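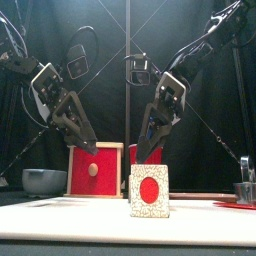 A red box with a wooden frame on a white tabletop.

Skustby, a word list for board game rules

Hi! I put this list together because I kept getting stuck translating rulebooks for my game group, and every publisher seems to have its own word for "discard". It has 812 terms in English, Slovak and Portuguese, all in one CSV file. Natália Aguiar did the Portuguese column and fixed plenty of my English too (thank you!).

What's in the file

Each row has the term, a short meaning, the two translations and a notes column. Notes are patchy – I only wrote one when a word gave me trouble. "Meeple" got a very long one.

Known problems

Card game terms are thin. 11 rows still have no Slovak entry, and I'm not happy with what I picked for "upkeep".

Changes

4/24/18: merged the duplicates Shadi Zoubi found, added seven words for dice.

Use it however you like, just keep our names in the file. Corrections go to the issues page, one term per issue please.

Svetozár Malý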